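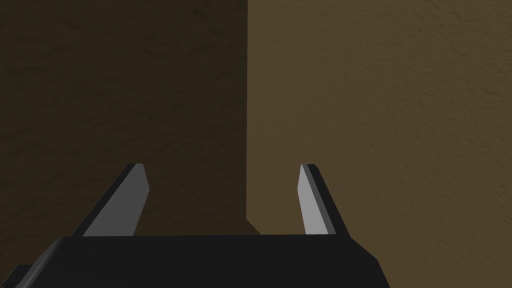 渲染画面，前方是一截深色的夹爪。

调音师冬天最忙：在 Devinville 跟一位钢琴调音师聊了一下午

2018年1月22日

我跟她约在 Skestano，就是 Pascual 街拐角那家咖啡馆，进门左手边放着一台旧立式琴的那家。我到的时候她已经在了，大衣没脱，正弯着腰看那台琴的踏板。店里的人显然认识她，也没人问她在干嘛。她直起身来，第一句话是：“右踏板吱吱叫，我上次来就说了，抹点东西就好，他们老不抹。”

然后我们才坐下，点了两杯热的。我本来准备了一页纸的问题，写得挺工整，结果只问到第三个就收起来了，因为她说话是一件事带出另一件事，你根本不用问。她不愿意我写她的名字，说同行少，圈子小，写了名字以后讲话就得小心。我说行，那就不写。

她做调音做了14年。入行之前在一家保险公司坐办公室，琴是小时候学的，弹得不好（她自己的原话是“弹到家里人都希望我出去玩”）。辞职那年她在旧货市场看上一台 Plorkard 的立式琴，2000块，卖家还答应帮忙抬上楼。琴抬上去了，打开盖子一按，中音区有一片键按下去不回来。

“我当时就坐在地上，想，完了，2000块买了个柜子。”

请人来修，来的是位老师傅，把面板一卸，她站在后面看，一看就看进去了。她说以前弹了那么些年，从来没想过那个盖子后面是什么样子，按一个键，里头一串东西跟着动，顶起来、放开、弹回去，又落到原处等着下一次。老师傅修了一下午，她也看了一下午，茶都忘了给人家倒。临走的时候她问，这个能学吗？老师傅说能学，就是挣得不多，还费腰。

我问她费腰是真的吗。她说：“你现在看我坐得这么直，就是因为弯不下去了。”

我一直以为调音是耳朵特别好的人才能干的事，像是绝对音感之类的，就问她是不是天生的。她摇头摇得很快，估计被问过无数遍。她说她没有绝对音感，她师傅也没有，有绝对音感的人干这行说不定还难受呢。调音听的主要是“拍”，两个音一起响，如果差一点点，声音里就会有一种一晃一晃的起伏，像风吹着一扇没关严的门。差得越近，晃得越慢，到了该停的地方就停。她拿手在桌上比划给我看，手掌一高一低，越来越慢，最后平放下来。

“你得先学会听见它。刚开始的时候你听不见的，师傅说你听，在晃，你说哪儿晃了？过了两三个星期，有一天忽然就听见了，然后你就完蛋了，走到哪儿都听得见。电梯的声音，冰箱的声音，我家抽油烟机和水壶一起响的时候晃得特别难听。”

我听得入迷，忍不住说那我家的琴岂不是惨不忍睹（我家确实有一台，放在走廊里，上面摆着照片和一盆绿萝）。她立刻问我绿萝浇水的时候挪不挪开。我说不挪。她看了我一会儿，没说话，喝了一口咖啡。我回家就把绿萝搬走了！

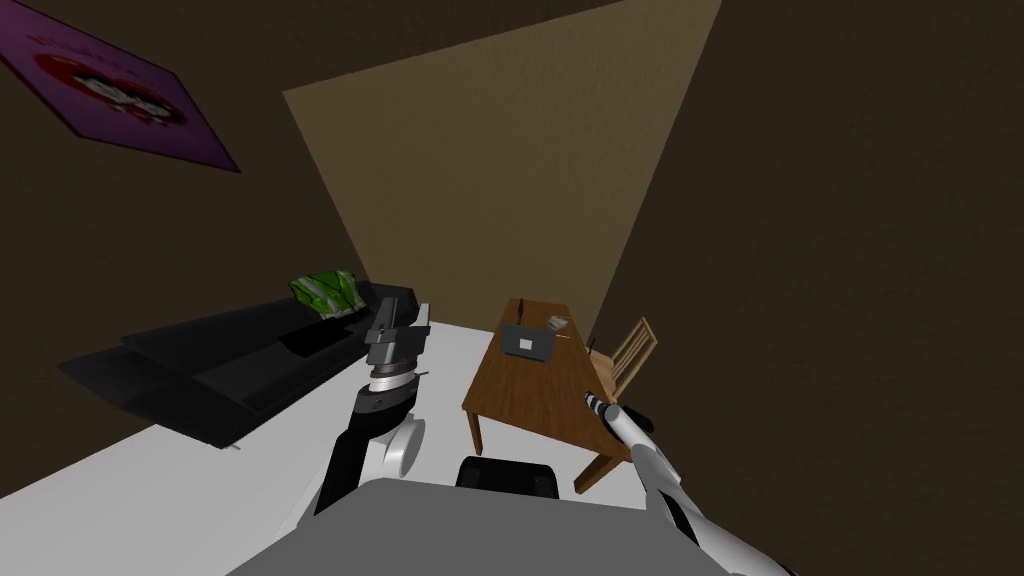 说到冬天，她的话就更多了。Devinville 的冬天干，家家户户暖气一开，空气里那点水分全没了，琴里的木头跟着缩。音板一缩，弦就松下来，整台琴的音一起往下掉，而且各个音区掉得还不一样，所以一到十二月，电话就来了，说琴怎么忽然难听了，是不是坏了。她说十二月她几乎天天在外面跑，有的人家住得远，开车过去天就黑了一半。

“他们总觉得是琴出了毛病。琴没毛病，是房间太干。你自己嘴唇都裂了，琴能不裂吗？”

她最头疼的是把琴贴着暖气片放的。问人家为什么放那儿，答案都差不多：那面墙正好空着。她也理解，房子就那么大，琴又是个大东西，总得找地方搁。可她还是每次都要说一遍，离暖气远一点，离窗户远一点，别让太阳直晒。说了也不一定有用，第二年再去，琴还在老地方，她就再说一遍。她讲到这里自己先笑了，说有一家的小孩已经会背了，一开门就冲里屋喊：“妈，说暖气的阿姨来了！”

我问她加湿器有没有用。有用，不过要一直开，开两天停三天还不如不开，琴怕的是忽干忽湿。还有人听说干了不好，就在琴里面放一杯水，玻璃杯，满满的，搁在底下踏板旁边。她说这个办法老一辈人很信，她见得多了，杯子她都会请主人拿出来，万一翻了，里面的零件要生锈。不过她又补了一句，那些杯子都擦得很干净，看得出是当回事在照顾的，所以她也不好意思讲得太重。

我问在琴里还见过什么。这个问题大概人人都爱问，她也答得很溜：铅笔，硬币，发卡，乐高，过期的电影票，一把不知道开什么的钥匙。有一回在键盘底下找到一封信，没封口，她没看，直接交给主人，主人看了信封就进屋去了，过了很久才出来，出来以后给她多切了一块蛋糕。信里写的什么她到今天都不知道，也没打听。

还有老鼠。毛毡暖和，又软，老鼠很喜欢拿来做窝。她说打开底板看见一团碎毛毡，心里就有数了，接下来得跟主人谈一笔比较大的钱。“这个话不好开口。人家以为调个音，你告诉人家里面住过一家子。”

我们中间又加了一份苹果派，分着吃。Skestano 的苹果派肉桂放得很重，我喜欢，她把肉桂多的那边推给我了。

我比较好奇的是，这些年买琴的人是不是少了。她说新琴卖得怎么样她不清楚，那是琴行的事，她看见的是旧琴越来越没人要。父母搬家，孩子都不弹了，琴带不走，登出去送人，白送都没人来搬。光搬一趟的运费就够劝退一半人的。她前两年还会帮着找下家，打一圈电话，现在也不太打了，打也是那几个人，家里早就塞满了。

“最难受的是有人问我，这琴还值不值得留。我要是说实话，很多是不值得的。弦轴松了，今天调好，下个月又跑，你花的钱够买台好一点的二手了。可是人家站在那儿看着你，那是他外婆的琴，你怎么说？”

我说那你怎么说。

她想了想，说她会先弹一小段。弹什么都行，慢的最好。弹完再把情况一项一项讲清楚，哪里能修，哪里修了也没用，大概花多少钱，然后让人家自己想，她从来不催。有的人想了半年，打电话来说，还是修吧。也有的人再没打过来。

她自己那台 Plorkard 还在。厂子早就关了，零件配不到原装的，她一点一点用别的替，换过弦，换过琴槌，键皮有几块颜色跟旁边不一样，她懒得弄成一样。我问现在音色好不好，她说：“高音有点尖，低音糊，中间那一段真好听。我就在中间那一段弹。”
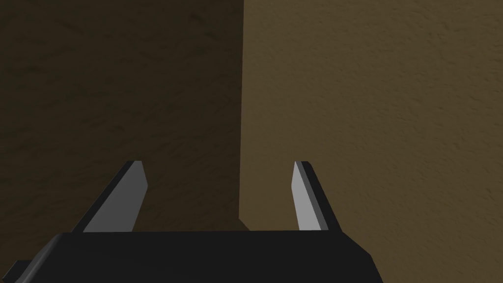
我又问到收徒弟的事。她带过两个，一个后来去学了木工，另一个还在做，搬到别的城市去了，偶尔半夜给她发录音，说您听听这个五度，是我的问题还是琴的问题。她说十次有八次是琴的问题，剩下两次是他太累了。耳朵会累的，一天调到第三台，你听什么都像在晃，这时候就该回家睡觉。她自己年轻时候不信这个，一天排四台，最后一台交出去，第二天主人客客气气地打电话来，说好像跟昨天之前也没什么差别。她又跑回去重调了一遍，没收钱，从那以后最多接三台。

现在手机上有调音的软件，我问她用不用。我以为她会不屑，结果她掏出来就给我看，说用啊，为什么不用，吵的地方特别好使。教室里边上有人拖椅子，酒吧里边上有人倒冰块，耳朵再好也没辙。不过软件定好了大框架，最后那一点还是自己听着来，每台琴的脾气不一样，照着数字调出来有时候就是不顺。她说有台学校的琴，照软件调完哪儿都是绿的，一弹和弦，“像一桌子人坐得整整齐齐，谁也不跟谁说话”。她又花了一阵工夫，把几个音挪了一丁点，才算活过来。

学校的琴她最有感情，也最生气。生气是因为被糟蹋得厉害，琴盖上放水杯，键缝里有橡皮屑，还有人在黑键上写过字。有感情呢，是因为总有小孩趴在旁边看。她调的时候一般会请大家安静，可是小孩要是真想看，她就把上面的门板卸了让他看，跟当年老师傅一样。有个小男孩问她，这么多弦，你怎么知道哪根是哪根？她说你按一个键，看哪个锤子动嘛。小孩按了一下，看见了，又按了一下，后来就停不下来了，她等了他好一会儿才继续干活。

快走的时候我问了一个很俗的问题，就是对家里有琴的人有什么建议。她说一年至少调一次，搬完家先别急着调，让琴在新地方待两三个星期再打电话。久不调的琴，一次是调不稳的，要先把音整体拉上来，再细调，过几个月最好再来一次，所以别以为调音师在骗你的钱。还有就是多弹，放着不弹的琴，里头的零件反而容易发涩。

“弹得不好也没关系？”我替自己问的。

“我弹得就不好。”她说，“我今年40岁，《致爱丽丝》中间那段到现在还是会错，错了就从头来，邻居都熟了。”

她下面还有一家要去，就在 Pascual 街另一头，走过去就行，工具包斜挎着，看上去沉得很，我说帮她拎一段，她不让，说别人一拎她就老惦记着里头那把扳手。出门前她又绕到那台旧琴旁边，踩了一下右踏板，吱的一声。她回头冲吧台说：“抹点东西！”吧台那边应了一声，说好好好，明天就抹。

我上周又去喝了一次咖啡，特意过去踩了一脚，还在叫。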